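Ticket: Recipe card export – pasta water and liquid totals wrong after scaling
Opened by: Danilo Macapagal, Gotwood test kitchen
Assigned to: King-fai Chang
Product: Padilla recipe manager
Status: Resolved
Opened: May 16, 2018

Problem as reported

The tomato and clam linguine card serves four. When I scale it to 14 servings for the staff meal, the printed card shows the wrong amount of crushed tomatoes and drops the pasta water line completely. On screen the numbers look right. Only the printed card is off. We cooked from the printed card and the sauce was far too thick. It caught on the bottom of the pan before the clams opened.

Steps to reproduce

Open the card. Set servings to 14. Press Print. Compare the ingredient list with the screen.

Expected: 1,000 g dry linguine, crushed tomatoes scaled to match, pasta water listed as its own line.
Result: linguine correct, crushed tomatoes 400 g, no pasta water.

Reply from King-fai Chang

I can reproduce the tomato error here. The ingredient was entered as "1 can (400 g)". The scaler reads the number before the unit, so on screen it multiplies the cans. The print template reads only the weight in parentheses and prints it unscaled. Any ingredient entered as a container with a weight in parentheses will do the same.

Please check two things on your side:
1. Whether the clam juice is also entered as a bottle with a size in parentheses.
2. Where the pasta water is entered. I don't see it in the ingredient list on my copy.

Reply from Danilo Macapagal

Clam juice is entered as a plain volume and prints correctly. Pasta water is in step 5 of the method: "Reserve 500 ml of the cooking water before draining." It used to print under the ingredients. Arnel Lacson edited the card last week to fix the garlic, so it may have moved then. He says he only changed the garlic and the chili.

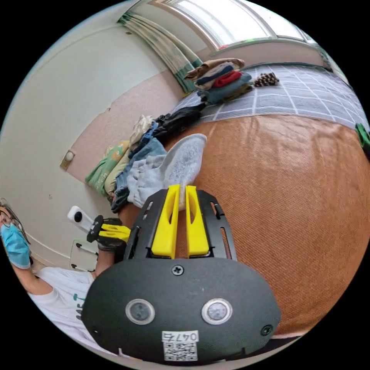

Reply from King-fai Chang

The card history shows that the edit was made in the short form editor. That editor removes any ingredient with no shopping category, and water has none. The line was dropped on save. The text in step 5 was left alone because method text is not linked to the ingredient list – it does not scale either. At 14 servings the card still says 500 ml.

Workaround until the template is patched:
1. Change the tomatoes to a plain weight. Delete the word "can" and the parentheses.
2. Add pasta water back in the full editor. Set the category to Pantry.
3. In step 5, replace the number with the ingredient tag for pasta water so that it scales with the rest.
4. Save, close the card, reopen it and print again.

Reply from Danilo Macapagal

Steps 1 and 2 worked. Step 3 gave "tag not found" the first time. I had typed the tag with a capital P. Lowercase works.

Printed at 14 servings, all lines match the screen. Printed at four servings, also fine. Ramil Quiambao cooked the large batch from the new card. He added half the water with the tomatoes and kept the rest for loosening the pasta at the end. Sauce was the right thickness and nothing stuck.

One more item, low priority: the salt for the cooking water scales in a straight line, and the amount is too high for the pot we use. Ramil salted by taste.

Reply from King-fai Chang

Salt is working as designed. You can lock a line with the padlock icon and enter the amount by hand for large batches. Template fix is logged for the August release. Closing this one – please reopen if the pasta water line disappears again after an edit in the full editor.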